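## 4. Setting the idle mixture and speed

This section applies to the Skaltik two-barrel carburettor when fitted with the Bulludeo intake manifold. Complete Section 3 (float level) before starting. The vehicle must be parked on level ground, with the handbrake on and the gearbox in neutral.

**CAUTION:** Fuel vapour is flammable. Work outdoors or in a well-ventilated garage. Keep a fire extinguisher within reach.

1. Run the engine for 15 minutes, until it reaches normal operating temperature. Confirm that the choke plate is fully open.
2. Switch the engine off. Remove the air cleaner and plug its vacuum line.
3. Turn both mixture screws clockwise until they seat lightly, then back each one out 2 full turns.

**CAUTION:** Do not force the screws. A grooved needle cannot be adjusted correctly and must be replaced (part 912).

4. Connect a tachometer and a vacuum gauge. The gauge must be connected to manifold vacuum and not to the ported fitting on the carburettor body.

Owners of cars with the earlier Dimitrov distributor should check the ignition timing at this point. Worn advance springs in that unit will cause the idle to wander, and no adjustment of the mixture screws will correct it.

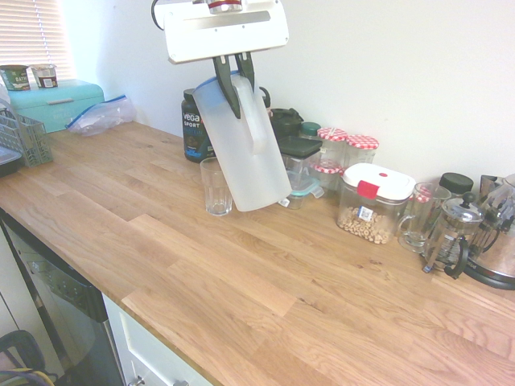
5. Start the engine and set the idle speed screw to 800 rpm.
6. Turn one mixture screw in by a quarter turn at a time until the vacuum reading begins to fall, then back it out to the highest steady reading. Repeat for the other screw.
7. Reset the idle speed to 800 rpm. Repeat step 6 if the speed has changed noticeably.
8. Switch off, reconnect the vacuum line and refit the air cleaner.

**Note:** On cars with an automatic transmission, the final idle check is made in Drive. A second person must hold the foot brake, and the wheels must be chocked.

Technical enquiries about this section should be addressed to Radka Georgiev at the Skurnititz parts office. Please quote the number stamped on the carburettor base.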